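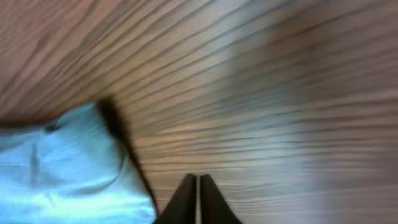
손목 카메라 프레임. 그리퍼 손가락 거의 닫힌 상태, 왼쪽에 하늘색 천. 나뭇결이 쓸려 보이는 구간.

guldale-wristcam-compare
README / 데이터 카드 (합본, 나중에 나눌 예정)

최종 수정 4월. 작성 Raghavendra Pisharody, 카메라 쪽 메모는 Khrystyna-Mariia Lytvynenko 것 그대로 옮김. 말투 섞여 있어도 이해 바람.

요약

손목 카메라 2종 비교용 데이터. 같은 팔, 같은 그리퍼, 같은 책상. 카메라만 바꿔 끼움. 작업은 천 집기, 천 옮기기, 천 펴기. 천이 제일 까다로워서 천으로 함. 컵이나 블록은 여기 없음, 찾지 말 것.

전체 에피소드 776개. 그중 121개는 블러 심함으로 표시. 지우지 않았음. 지우면 비교가 안 됨.

왜 만들었나

Lanar 카메라로 학습한 정책이 Clikeo 카메라로 바꾸니까 천 가장자리를 자꾸 놓침. 처음엔 캘리브레이션 문제인 줄 알았음. 다시 맞췄는데 똑같음. 프레임 하나씩 넘겨보니 팔이 빨리 움직일 때 책상 결이 다 뭉개져 있음. 위치 추정이 나뭇결에 꽤 기대고 있었던 모양. 그래서 셔터 조건 나눠서 다시 찍음.

구성

팔: Unnithan 6축. 펌웨어는 수집 내내 안 건드림
그리퍼: 평행형 두 손가락, 검정. 손가락 끝 패드는 중간에 한번 교체 (아래 알려진 문제 참고)
카메라 A: Lanar, 롤링 셔터
카메라 B: Clikeo, 글로벌 셔터
컨트롤러: Guldale 스택, 기본 게인. 튜닝 안 함
조명: 천장등만. 보조등 써봤는데 책상 반사가 더 심해져서 뺌
배경: 줄무늬 나뭇결 책상. 일부러 고름

카메라는 손가락 끝이 화면 하단 중앙에 걸리도록 장착. A랑 B 장착 브라켓이 달라서 끝 위치가 조금 어긋남. 크롭으로 맞추려다가 그냥 둠. 외부 파라미터는 calib 폴더에 각각 있음. 섞어 쓰면 당연히 안됨.

폴더

episodes/ 에피소드별 하위 폴더
calib/ 카메라별 내부, 외부 파라미터
labels/ 블러 등급, 접촉 시점, 성공 여부
scripts/ 재생, 변환, 블러 점수 계산
notes/ 수집 당일 메모. 정리 안 됨. 오타 많음

에피소드 폴더 안에는 영상, 관절 상태, 그리퍼 개폐값, 타임스탬프. 타임스탬프는 컨트롤러 시계 기준임. 카메라 시계 쓰지 말 것, 밀린다.

라벨

blur_level
 0 선명. 나뭇결 선이 하나하나 갈라져 보임
 1 약간 번짐. 결은 보이는데 가장자리가 흐림
 2 심함. 결이 띠처럼 뭉침, 옅은 색 구간은 회색 줄 정도만 남음

맨 위 프레임은 2로 줌. 왼쪽 위는 결이 촘촘해서 아직 줄이 보이는 편인데 오른쪽으로 가면 허옇게 뜬 부분에서 거의 풀어짐. 이런 식으로 한 프레임 안에서도 정도가 다름. 라벨은 프레임당 하나뿐이라 이 차이는 안 담김. 패치 단위 점수가 필요하면 scripts 안의 blur_score 돌릴 것.

contact
 첫 접촉 프레임 번호. 사람이 눈으로 찍음. 두 명이 따로 보고 안 맞으면 앞쪽 번호 채택

success
 에피소드 단위. 천이 목표 영역에 들어갔는지만 봄. 예쁘게 놓였는지는 안 봄

천 그림자 관련. 천 가장자리 따라 진한 그림자가 생기는데 검정 손가락이 바로 옆에 오면 세그멘테이션이 둘을 붙여버림. 위 프레임도 왼쪽 손가락이 그림자 경계에 거의 닿아 있음. 마스크 라벨 만들 때 이런 프레임은 수동으로 나눔. 다 나눴다고는 장담 못함.

비교 결과 (짧게)

느린 이동: A, B 차이 거의 없음. 굳이 B 살 이유 없음.
빠른 이동: B가 낫다. A는 줄무늬가 휘어 보이는 프레임이 섞임. 특징점 추적이 여기서 끊김.
정지 후 집기: 차이 없음.
밝은 반사 구간: 둘 다 나쁨. 오히려 B가 더 빨리 날아감. 노출 고정값을 너무 높게 잡은 내 탓일 수도 있음.

노출은 먼저 자동으로 찍었다가 나중에 3,000 마이크로초로 고정해서 다시 찍음. 자동 노출 분량은 auto 꼬리표 붙어 있음. 비교표에는 고정 노출만 들어감. 고정값 더 줄이면 블러는 줄겠지만 천장등만으로는 어두움. 조명 바꿔서 다시 해볼 사람 환영.

Khrystyna-Mariia 메모 (원문 그대로)

- 손가락 닫고 이동하는 구간이 열고 이동하는 구간보다 추적이 잘 됨. 화면 덜 가려서 그런듯. 확인은 안 함
- 천 색 바꾸면 결과 달라질 거 같음. 하늘색은 책상이랑 대비가 커서 쉬운 편
- 천 접힌 부분 하이라이트가 거의 흰색까지 감. 노출 올리면 주름 정보 다 날라감
- 블러 점수만 믿지 말것. 결이 카메라 움직이는 방향이랑 나란하면 점수가 좋게 나옴. 실제로는 똑같이 흔들렸는데도
- 브라켓 나사 풀림 체크 자주. 나는 한나절치 버렸음

알려진 문제

1. 손가락 패드 교체 전후로 마찰이 다름. pad_old, pad_new로 구분. 성공률 비교할 때 꼭 나눠서 볼 것
2. 일부 에피소드 첫 몇 프레임이 중복. 로더에서 건너뜀. 직접 읽으면 안 건너뜀
3. A 카메라 관절 상태 동기화가 가끔 한 프레임 늦음. 보정 스크립트 있음, 기본은 꺼져 있음
4. notes 폴더 파일명 규칙 없음. 미안
5. 그리퍼 개폐값 단위가 초기 분량은 비율, 뒤쪽은 밀리미터. 변환 후 버전은 전부 비율로 통일했으니 그걸 쓰세요

사용법

python scripts/replay.py --ep 번호 --cam a
python scripts/replay.py --ep 번호 --cam b
python scripts/blur_score.py --in episodes --out labels/blur_patch

replay는 창 두 개 뜸. 왼쪽 영상, 오른쪽 관절 그래프. 스페이스 일시정지, 화살표로 한 프레임씩. 원격 접속으로 돌리면 엄청 느림. 그럴 땐 --no-plot.

blur_score는 전체 돌리면 오래 걸림. 일부만 먼저 해보고 돌릴 것. 패치 크기 기본값은 나뭇결 간격에 맞춘 거라 다른 책상이면 바꿔야 됨.

쓰면 안되는 곳

- 일반 천 조작 벤치마크로 쓰기엔 종류가 너무 적음
- 힘 센서 없음. 접촉력 연구에는 쓸모없음
- 책상 하나. 배경 일반화 얘기하지 말 것
- 카메라 제품 순위 매기는 용도 아님. 우리 셋업에서 우리 설정으로 본 것뿐임

분할

train / val / test는 에피소드 단위로 나눔. 프레임 단위로 섞으면 옆 프레임이 그대로 test에 들어가니까 점수가 말도 안되게 잘 나옴. 초기 버전이 그랬음. 그때 받은 사람은 split 파일 꼭 새로 받을 것. blur_level 2 비율은 세 분할에서 비슷하게 맞춰둠.

할 일

[ ] 어두운 색 천 추가
[ ] A 카메라 동기화 보정 기본으로 켜기
[ ] 편광 필터 테스트. 반사 구간이 얼마나 줄어드는지
[x] 단위 통일
[x] split 다시 만들기
[ ] notes 정리 (언젠가)

변경 내역

v3 split 교체, 개폐값 단위 통일
v2 고정 노출 분량 추가, 블러 라벨 추가
v1 첫 공개, 자동 노출만

문의

이슈에 남겨주세요. 에피소드 번호랑 카메라 a/b 꼭 같이 적기. 번호 없이 안 돌아가요만 적으면 답 못함. 캘리브레이션 질문은 Khrystyna-Mariia Lytvynenko, 나머지는 Raghavendra Pisharody.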